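Week 5 notes: Can a machine do your chores yet?
Intro to Automation, section B
Posted 7/25/26

OK, these are the cleaned-up notes from the chores lecture. A few of you asked for them because I talk too fast when I get going on laundry, which is fair. Reading for next time is at the bottom, and so is the homework.

I started with the list you all made on the board. I asked for chores you'd happily hand over to a machine, and we got dishes, folding, wiping counters, litter box, making the bed, and (thank you, back row) "my whole kitchen after my roommate cooks." Then I asked which of those a machine can do today, in your actual home, with you out of the house. It got quiet.

My short answer is that a few narrow jobs are done, a lot of jobs work in a demo, and tidying up is somewhere in between. Tidying is the one I want to spend our time on, as it looks so easy. Pick up a thing, put it in the basket, do it again. A three-year-old can do it (whether they will is another course).
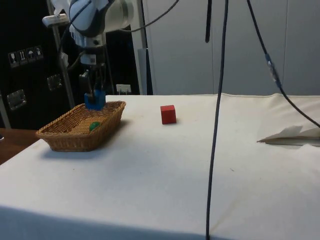

Let's break "put it in the basket" into the parts the machine has to get right.

Finding the thing. The arm needs to know there's an object there and where it is, in three directions, well enough to put fingers on either side of it. Bright blocks on a white cloth are about as kind as it gets. Now think of a gray sock on a gray rug, or a clear plastic lid on a glass table. Same job on paper, much harder in the real world.

Getting to it. The arm has to move there without knocking over the other stuff. With lots of space between things you can come straight down from the top. In a full toy bin you can't, and the machine has to decide what to move first.

Holding it. More on this in a minute, it's my favorite part.

Letting go in the right spot. People forget this one! A basket has a rim, and if the arm carries an object too low it clips the edge. If it lets go too high, the object can bounce or roll. And "in the basket" is a loose goal, which helps a lot. Compare it with "on the shelf, label facing out," where being off by a finger's width means you failed.

Knowing whether it worked. A person feels the thing slip and grabs again without thinking. A machine needs some way to check, by looking again or by sensing how far its fingers closed. A lot of older systems skipped this step and would very proudly carry nothing all the way to the basket.

Now, holding. I asked you which is easier to grip with two stiff fingers, a cube or a ball. Most of you said cube, and I agree. A cube gives you flat sides, so there's plenty of contact if you line up with them. If you come in at an angle, though, you catch two corners and the block twists. A ball has no wrong angle, so you can come from any side, but each finger only touches a tiny patch. Close a little above or below the middle and it squirts out like a watermelon seed. Soft pads help. So does a ball with some squish to it.
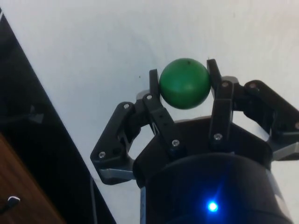 Fig. 2. A green ball pinched between two finger links of the gripper.

Benito Montes asked a good question here, and I want it in the notes: why not build a hand with five fingers like ours and be done with it? People do build them. More fingers means more motors, more wires, more things to control and more things to break, and for a lot of picking up you don't need them. Two fingers will get you through blocks, cups, cans and boxes. Where they let you down is anything that needs a second touch, like turning a key around in your hand or peeling one shirt off a pile.

Shop floor versus living room. We ran short on time, so read this part twice. I used a made-to-order parts shop as the comparison – call it Gruvon, as in the handout from January. At Gruvon the bins are bolted down, the lights never change, and the same 93 parts come through all year. If the arm gets stuck, someone walks over and fixes it. Your living room has none of that. The basket moves. The dog moves. Half the objects are new to the machine.

Then we did the arithmetic. Say a tidying machine makes 3275 pickups over a stretch of months and misses 93 of them. That's a miss rate a bit under 3 percent, which sounds great until you're the one finding things under the couch. On the shop floor you might be able to plan around it. At home it depends on what got missed: a block, who cares. A full glass of juice, you care.

So where do I land? For loose, sturdy objects on a clear surface going into an open container, I say yes, machines can do it, slower than you and with somebody nearby. For a whole messy room with no one watching, I say not yet. A few of you argued with me on that and I'd like more of it.

Homework
Pick one chore from the board list (pick one you do yourself, please). Write out every step, including the checking steps. Mark the step you think a two-finger gripper would fail at first, and say what you'd change: the hand, the object, or the room. One page is plenty.

Reading
Michiels packet, through page 376. Skip the math boxes unless you like them. We'll start with your failed steps next time, so bring a copy you can write on.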